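遠隔操作および直接教示による作業データ作成に関するよくあるご質問

ミナミ遠隔教示センターでは、双腕ロボットに作業を示す教示業務について、参加機関および操作担当者の皆様から寄せられるご質問への回答をまとめております。個別の契約条件については、各機関にお渡ししている利用要領をご確認ください。

教示の方法について

Q1. 教示にはどのような方法がありますか。
当センターでは、ロボットの腕を直接手で動かす「直接教示」と、操作端末を装着して離れた場所から動かす「遠隔教示」の二方式を提供しております。遠隔教示については、実機を用いる場合と、シミュレーション環境「Evar」内のロボットを操作する場合があります。机上の物品を扱う課題は、原則としてEvarでの教示から開始していただきます。

Q2. 直接教示と遠隔教示は、どのように使い分けますか。
蓋の開閉や引き出しの操作など、押しつける力の加減が結果を左右する課題には直接教示をお勧めします。左右の手を別々に動かす課題や、多指ハンドの指の形まで記録する必要がある課題は、遠隔教示の対象となります。一つの課題に両方式のデータを混在させる場合は、事前に申請してください。

Q3. 操作の経験がなくても担当できますか。
担当できます。ただし、初回の記録の前に基礎講習を修了し、練習課題を20回実施していただきます。練習中の記録は正式なデータには含まれません。

記録の単位と判定について

Q4. 一回の教示はどこからどこまでを指しますか。
両手が開始姿勢にある状態で記録を開始し、物品が目標の位置に置かれ、両手が物品から離れた時点までを一回とします。物品を放した直後に記録を止めると、手を引く動作が欠けることがあります。指が完全に離れたことを確認してから終了操作を行ってください。

Q5. 途中で物品を落とした場合はどうなりますか。
台の上に落ち、そのままつかみ直せる場合は続行して差し支えありません。つかみ直しを含む記録には「復帰あり」の区分を付けてください。台の外に落ちた場合は中止とし、初期配置に戻してやり直します。中止した記録も削除せず、所定の区分で保存願います。

Q6. 片手だけを使う課題では、もう一方の手をどうすればよいですか。
使わない手は、作業する手や容器に触れない位置で保持してください。手を下ろしきる必要はなく、立てた姿勢のままでも構いません。記録中に操作端末を外すと追従が途切れ、当該記録は無効となります。

Q7. 包装された小物や柔らかい物品をつかむときの注意点はありますか。
指を伸ばしたまま上から押さえると、物品が滑ったり回転したりすることがあります。指を曲げて上から覆い、親指を反対側に添えてから、ゆっくり閉じてください。Evarでは接触の手応えが操作端末に返らないため、物品の変位を画面で確認しながら閉じる量を調整していただきます。

Q8. かごに入れる課題では、どの高さまで持ち上げればよいですか。
数値による規定はありません。縁に触れずに通過できる高さを確保し、開口部の上に移動してから下ろしてください。深いかごの場合、底まで手を入れる必要はありませんが、縁より高い位置から落とした記録は不採用となります。

データの取り扱いについて

Q9. 一つの課題に何回の教示が必要ですか。
標準的な机上課題では432回を一組としております。物品の位置、容器の向き、背景の組み合わせは管理画面で指定されますので、担当者の判断で変更しないでください。現在公開中の課題群「Inetti」には、合計2,042回分の記録が収められています。

Q10. 失敗した記録も学習に使われますか。
用途によります。動作を模倣させる学習では成功した記録のみを使用し、成否の判定器の学習では失敗した記録も使用します。失敗の区分が正しく付されていない記録は、いずれの用途にも提供されません。

Q11. 操作担当者の個人情報は記録されますか。
動作データには担当者番号のみが付されます。Evarでの教示では、操作室の映像および音声は保存いたしません。実機の教示で担当者の手元が映り込む場合は、公開前に該当箇所を確認いたします。

Q12. 記録の提出期限はありますか。
毎週水曜日の17時までに送信された分を、その週の検査対象といたします。通信障害等により送信できない場合は、端末内に保存したまま窓口へご連絡ください。

Q13. 操作端末の貸し出しは行っていますか。
Dulero型の端末一式を貸し出しております。手の大きさに合わせて三種類の装着具がありますので、申込書に希望を記入してください。返却時の清掃は当センターで行います。

Q14. シミュレーションでの教示は、実機での教示の代わりになりますか。
一部の課題に限り、代替を認めております。物品の配置や把持の順序を学習させる段階ではEvarの記録のみで提出できますが、最終評価には実機での記録を併せて提出していただきます。必要な実機記録の回数は課題ごとに異なりますので、利用要領の別表をご参照ください。

お問い合わせ:ミナミ遠隔教示センター 教示業務窓口 | © ミナミ遠隔教示センター | ページの先頭へ戻る

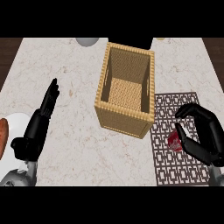

Renji Tsuji
Q6について補足を希望します。使わない手を立てたまま保持すると、回数を重ねるうちに肩が疲れ、後半の記録では手の位置が少しずつ下がってきます。開始姿勢からどの程度のずれまで許容されるのか、目安を載せていただけると助かります。また、片手の課題が続く日の休憩の取り方も、利用要領に加えていただけないでしょうか。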